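Bramham Play Kitchen — sink unit and food set

September
By Malou Briem

Back in stock, finally. Same unit as last time, white countertop, gray plastic sink, the tall black faucet with the lever on the side. Faucet doesn't run water, before anyone emails again. Sink does hold it if you pour some in, but please don't, the panel edges swell.

Suits ages 2 to 8. Counter height is fine for a kid standing, an adult will want a stool. Wipe down with a damp cloth, no bleach — it dulls the grout lines on the tile wall.

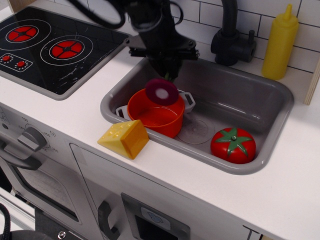

Goser Toy Library — Play Kitchens & Pretend Food

The red-orange pot has two white side handles and fits in the sink with room left over. Kids use it for soup mostly. Onion slice, tomato with the green top, cheese wedge with the little holes, all go in the one food bag. The onion slice is the one that goes missing, so check under the cooker before you zip up.

Yellow squeeze bottle stays with the kitchen, not the food bag. Please dont fill it. We had real mustard in one last year and Achilleas spent a whole evening on the nozzle.

Full food set is 46 pieces. Card in the lid lists them. Missing a piece or two is no problem, just write it on the card so the next family knows.

Loan is 2 weeks, one renewal if there's no waiting list. Unit comes apart into 9 parts, fits most hatchbacks with the seats down. Bring a blanket for the tiles, they scuff in transit. Sink is scuffed allready, only on the surface, no need to report it.

Collection from the side door, after 4 pm. Ask for Milagros or Malou.

Shares: 8
Comments: 2

Recent items
Ovach wooden cooker, two rings
Sakamoto tea set, tin
Shop counter with till
Dolls' high chair, folding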